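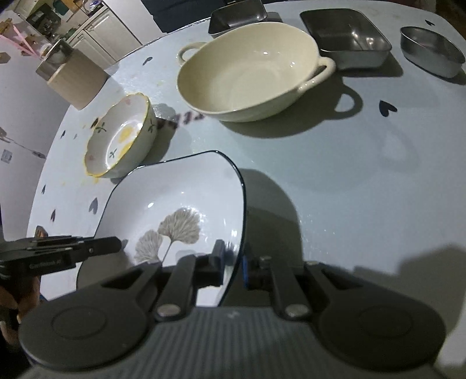

Teaching a grasp planner to pick up bowls by the rim

Project report, Stonside robotics software module

1. What I was trying to do

My project was a piece of software called Womari. It takes a wrist camera view of a table with dishes on it and answers one question: where on the rim should the gripper go, and at what angle? It doesn't do the wiping, stacking or carrying. Those belong to other people's projects and I was very happy to leave them there.

I picked rims because the planner we inherited from last year, Clirnasier, is really a planner for boxes. It looks for two roughly parallel outside faces and puts a finger on each. That's fine for a carton. Give it a bowl and it tries to squeeze the whole thing across the middle, decides the bowl is wider than the fingers can open, and gives up with an error. So the plan was one pad inside, one pad outside, with the wall of the bowl between them. The big white squarish bowl with the ginkgo leaves in it was the one I used for nearly all my early work, and if you look at where the pads are you'll see the sort of grasp I wanted the software to find.

2. The data

I recorded demonstrations with the hand-held grippers, one in each hand, and ended up with 329 short clips. After throwing out the ones where the tracking had jumped I had 300 left, which was such a pleasingly round number that my supervisor asked if I'd stopped there on purpose. (I hadn't!)

The dishes were a deliberate mixture. I wanted plain steel ones as well as glazed ones, and shapes that weren't just circles, so there's a cream oval bowl with looped handles, a scalloped one with a wavy yellow edge, and some steel trays and dishes. The table has dark hearts printed on it. I thought about covering it with a plain sheet and decided against it, on the grounds that real kitchens have patterns in them and I'd have to face the problem sooner or later. It was sooner.

3. How the software works

There are four stages, and they run one after the other in a single process. I did try splitting them up so they could run side by side, but I spent more time chasing messages that arrived in the wrong order than I saved, so I put them back together.

Stage one finds the dishes. It gives a mask for each dish and a score for how sure it is.

Stage two traces the rim. For each mask it looks for the closed edge that best fits the outline, using colour and depth together. This is the bit I wrote from scratch and it's where most of my term went.

Stage three suggests grasps. It walks along the rim and drops a candidate every so often, each one with an inside point, an outside point and an approach direction. A typical bowl gets 25 candidates.

Stage four scores them. A candidate loses points if the outside finger would hit a neighbouring dish, if the wrist would have to twist a long way, or if the rim is bending sharply at that spot. Highest score wins. I called the scoring part Wu, mostly because I needed a short folder name and was tired.

4. Things that went wrong

Shadows were the big one, by miles. Under strong light each dish throws a dark shape on the table, and the edge of it is often crisper than the edge of the dish. The cream bowl is the worst case. The shadow repeats the curve of the bowl and then finishes in a perfect little loop where the handle is, so my first rim tracer would set off round the bowl, wander on to the shadow and come back very pleased with itself, having found a handle lying flat on the table. Stage three would then cheerfully suggest grabbing it.

The fix was to ask the depth map before believing any edge. A rim has a drop on at least one side of it and a shadow doesn't. I added a check that samples depth a little way either side of each edge point and throws the point out if the two readings are the same. That's six lines of code, and it got rid of nearly all of the false handles. I wish I'd thought of it in the first fortnight.

Steel was the next headache. Depth readings on the shiny trays come back full of holes, exactly where the bright streaks are, so my lovely new depth check started throwing away perfectly good rim points. In the end I let the check answer "don't know" as well as yes or no. Points marked "don't know" are kept if the points on both sides of them are good. It's a bit of a bodge - the tracer still loses the rim when a long stretch of it is glaring - but it's much better than it was.

Then the hearts. Stage one kept reporting them as very small, very flat dishes, with real confidence. I raised the minimum height for a dish and they went away. I should say that this would also hide a genuinely flat plate, and I didn't test with any plates, so please don't read this report as saying Womari works on plates.

The wavy bowl gave me a problem of a different kind. Its rim really does bend all the way round, so every candidate was being marked down for sharp bending and the best score was still rubbish. I changed the penalty so it looks at bending over the width of a finger pad instead of from point to point. The little waves mostly average out and you get sensible grasps again.

And one that was just me being daft: for a week the inside and outside points were swapped for any bowl on the left half of the view. I'd measured the direction from the centre of the image, not the centre of the bowl. Everything on the right looked fine, so I kept assuming it was a calibration problem. If you take over this code, there's now a test for it, and please don't delete it.

5. How I tested it

I kept 13 clips completely out of the tuning and only ran them once the code was frozen. For each one I compared the grasp Womari liked best with the place where the demonstration had gone, and I looked at every overlay by eye as well. I haven't boiled this down to one success figure. With so few clips I don't think a percentage would mean much, and quite often the planner picked a different bit of rim from mine that looked just as good.

What I can say is that it prefers the side of a dish facing open table, and it avoids the gaps between crowded dishes more than I do. I tend to reach for whatever is nearest. On the glazed bowls the suggested pad positions sat neatly either side of the wall. On the steel ones they were sometimes shifted along towards a patch of good depth, even when there was a nicer spot going.

I've only checked planned grasps against recordings. Running them on the arm is the next job, and I'd expect the approach angle to need more work once real joints are involved.

6. What I'd do next

Handles want their own grasp type. At the moment they're treated as an awkward lump in the rim, and for the oval bowl that's a waste of two very good places to hold it.

I'd also like to use both grippers properly. The recordings have a left and a right hand in them, but Womari plans for one gripper and treats the other as something in the way. A wide bowl would be much happier held from both sides, and the data to learn that from is already on the drive.

Last, the settings file. It has grown, it's in no order at all, and two of the values in it don't do anything any more. I've marked those two with a comment and I'll tidy up the rest before I hand the folder over in March.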